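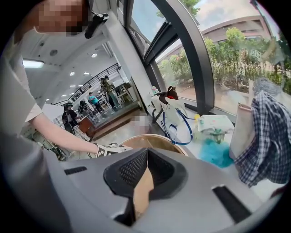 *Slide 1 – the table by the window: wooden bowl, cloths, bags, the cat.*

**Small things on the table – notes for my talk, Tromelmont community room**

Good evening and thank you for coming. (Wait until the chairs are quiet.)

My subject is the table where everything lands. Leave the slide on the screen for the first part. Ask the people: which object do you see first? At the rehearsal in Plondis most said the little black cat with the red collar, on top of the white bag. I think the eye likes a face.

Then go to the soft things. There is a bright teal cloth, quite fuzzy, a crumpled white one with faint green printing, a plaid shirt, a grey beanie. Say slowly: fabric takes the most place on a table and we do not notice it, for the reason that it has no fixed shape. My advice is to start the tidying with fabric. Fold, hang or wash, and only after this look at the rest.

Next, the bowl. I am very fond of a round wooden bowl for keys and coins. But it must have a limit – when it is full, you empty it the same evening. Mine at home I did not empty from May until winter, and I found in it 2 expired bus passes and a button of unknown colour.

Bags. A canvas tote is useful, but it is also a place where receipts go to sleep. Hang it on a hook by the door. Lanyards the same.

Figurines. Please do not tell people to throw them out! In the Cirska flat I kept all of mine on the windowsill, and dusted them while the kettle boiled.

(If somebody asks about time: I give 90 seconds to the table every night before bed. Check that the watch is on.)

Exercise in pairs: describe your own table to your neighbour, then choose one thing that will move tonight. Collect the pencils after.

Next slide: the Cárdenas shelf, before and after.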